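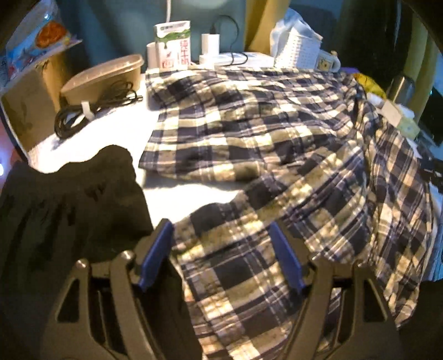
How to Shorten Pajama Pants (and Keep the Plaid Straight)

Flannel pants are my favorite thing to hem, and if you have never picked up a sewing machine for anything but a torn seam, start with these! The cloth is forgiving, the leg is roomy, and a plaid gives you ready-made lines to follow all the way around.

You will need pins, chalk, a seam gauge, an iron, and thread. I sew flannel with a size 14 needle and plain 100 percent polyester thread. Navy goes with nearly every dark check I own.

Wash first

Please wash and dry the pants before you cut anything. Cotton flannel shrinks, mostly in length, and I have a pair from my first September of sewing that now stops well above the ankle. (They make great gardening pants.)

Mark the length

Put the pants on with the waist sitting where you normally wear it, and stand barefoot. Fold one leg up until it just brushes the top of your foot and pin it. Take them off, lay them flat, and measure the inseam down to the fold. Use that number for both legs.

Draw your finished line in chalk. Now look at where it falls in the check. If a stripe is within a quarter inch of your chalk, move the line to the stripe - your eye will forgive a slightly longer leg much sooner than a crooked stripe at the bottom.

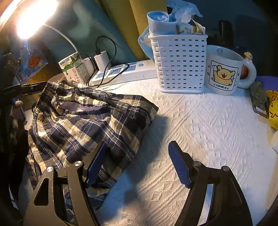

Measure an inch and a quarter below the finished line, chalk a second line, and cut there. Save the scraps! Marcelino Figueroa, who taught the beginner class at Ullorwood where I learned all this, made his pockets out of leg ends, and they looked wonderful.

Press, then press again

Turn the raw edge under a quarter inch and press. Turn it again to the chalk line, press, and pin with the pins pointing toward the hem. Lift the iron and set it down; sliding it pulls the checks off the grain. Check that the vertical stripes line up with themselves inside the fold. If they lean, unpin that section and ease it back.

Sew it

Start at the inseam, where the backstitching hides best. Use a stitch length of 3 and sew close to the inner fold, with the inside of the leg facing up so you can watch the edge. Go slowly over the side seams, where the cloth is thickest. If the presser foot tilts, tuck a bit of folded scrap behind it and keep going.

Give the finished hem a burst of steam and try the pants on before you do the second leg. If the first one is too long, you have only one to pick out.

Contact | Copyright 2023 | Back to top

This site uses cookies to remember your settings. Accept / Manage cookies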